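Search tickets
Ticket 64: rooftop ledge, loose items
Opened by: Hiba Jaber

Planter strip along the beige parapet needs trimming near the walkway, where growth is densest.

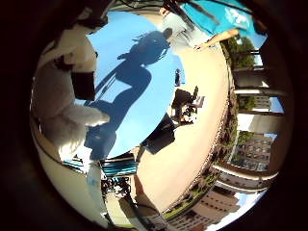
Step 2: Soft goods
Polka-dot cloth to be folded and bagged. Colour tag: Kistlow 40.

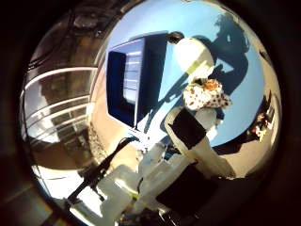 Page 3

White plush toy is still on the light-blue surface. Maysoun to collect.

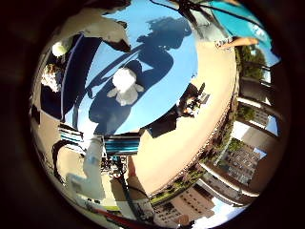
Cable at the floor edge to be coiled before close. Ticket stays open.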